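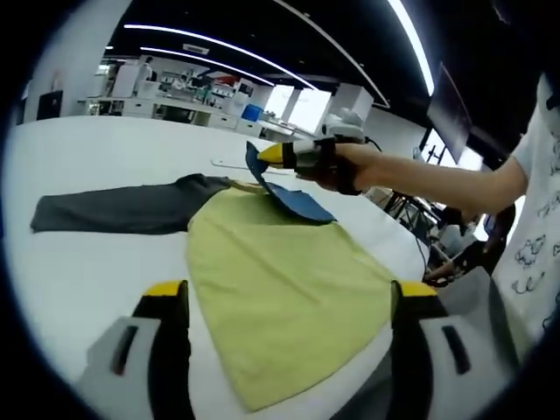 Ehlers open day — anybody else go?

tinbucket
Posted Dec 6, 2018
Drove out to the Ehlers open day in Nornton and I'm still buzzing! They let you pick up one of the handheld grippers (yellow tips, you squeeze the handle) and move laundry on a big white table. Sounds dumb, was so much fun. I was terrible at it. Cloth just slides out if you grab too little, and if you grab too much you get the towel under it as well.

marlow_k
I went in June when it was at their old Pornside place. Fun, sure, but I drove 237 miles to watch folks pick up towels. Where were the robots??

tinbucket
That's kind of the point though — they want the hand motions so the arms can learn from them later. The lady at my table said they had 3333 recordings so far and wanted way more.

gasketcase
Not sold. We looked at a Stellby folder for our shop and it choked on anything with a hood. Sheets, fine. Sweatshirts, forget it. A mixed pile on a table is a whole different animal.

marlow_k
^ this. Show me one sweatshirt, start to finish, no human holding anything.

tinbucket
Fair, I didn't see that either. But 5 minutes with the thing in my hand and I got why it's hard. You don't feel the fabric at all, you're going by eye.

pebblewren
Is it ok for kids? Mine is 17 and wants to do engineering. Also how's parking

tinbucket
Bring him! Or her, sorry. Park behind the building, the front lot fills up early.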